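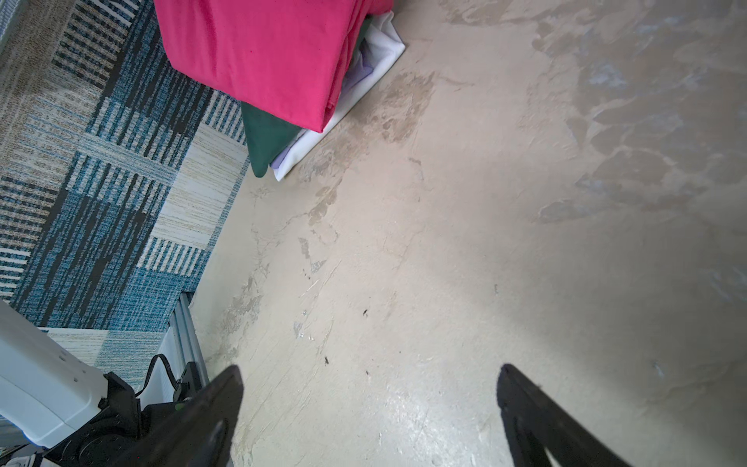 The Floor Is Also a Shelf

By Sotiris Economou
May 29, 2021

When I moved to Caltholm I had two suitcases and no wardrobe. For the whole first winter my clean clothes lived on the floor, folded in one pile near the rug. Visitors looked at it with pity. I was quite proud of it, because the pile was straight.

Since then I have asked many people how they fold at home, and most of them begin on the floor too. A bed is soft and the cloth sinks into it. A table is usually busy with other things. Concrete, even the old kind with stains and scuffs like many of us have in the rented flats of Turnholm Street, gives a flat surface and a lot of room. You sweep it first, of course.

The order of the pile is a matter of some dispute. My mother put the largest piece at the bottom, always. I do the opposite when the big piece is thick, for example a bright pink cloth that becomes a real block after folding. It sits on top and its weight presses the thinner ones, the green and the lavender. A white cloth I like to keep on the outside, around one side, with its edge left a little open. It looks less strict like this.

Colors help more than labels. In January I tried to sort everything by size, and after 8 days I could not find anything. Now I remember that the dark green is under the pink, and my hand goes there without thinking.

A word about the rug. A striped one in blue, black and cream panels, with some sand color in between, forgives almost everything, and its border makes a good line to fold beside. I let the pile touch it a little. My neighbor Valente finds this untidy and moves the pile with her foot when she comes for coffee.

I did buy a wardrobe in the end, second hand, for 200, with a door that does not close. The winter blankets are in it. The rest is still folded on the floor on Saturday morning, and often it stays there until Monday.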